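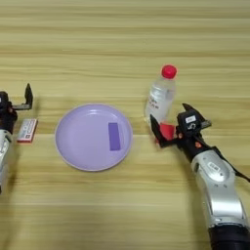
Small Tables: a gallery

Gorkley Pages, picture section
Apr 20, 2022

The Gorkley picture section has been asking readers for grand interiors since January. We have received 1,865 entries, of which 862 were sunsets, and a sunset is not an interior however large your window. So for this issue we have gone the other way and given the space to a table.

It is a pale wooden table with the grain running straight across, the sort that shows every crumb and forgives none of them. On it are a few things that have no business together and seem to get along perfectly well. Click through at your own pace - there is no music and no prize draw.

Lavender and violet
The plate is lavender and the flat piece on it is a darker violet. We had a long argument at Pasaribu Street over whether this counts as a colour scheme or a failure to own a second colour. The argument was not settled, but lunch was had.

The bottle
Clear plastic, red cap, and a label too small to be any use to anyone over forty. Every table in the country has one of these on it sooner or later, usually next to the good glasses you bought to replace it.
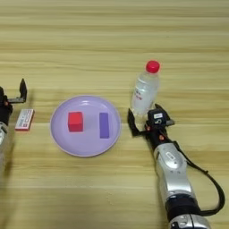
Vol. 2, p. 2

Red cube, with company
A red cube on the left of the plate, a purple block standing up on the right. The cube is doing most of the work. Put your thumb over it and the purple one very nearly disappears into the plate, and then you have a picture of a plate.

The little box
White with red printing, lying flat on the wood to the left of the plate. Small boxes are the hardest thing to clear off any table, as you can't throw them out without looking inside and you never look inside.

Next time: shelves. Send yours to the Pakia desk, one picture each, and please don't tidy first. Sunsets will go to Zerix, our spare filing cabinet.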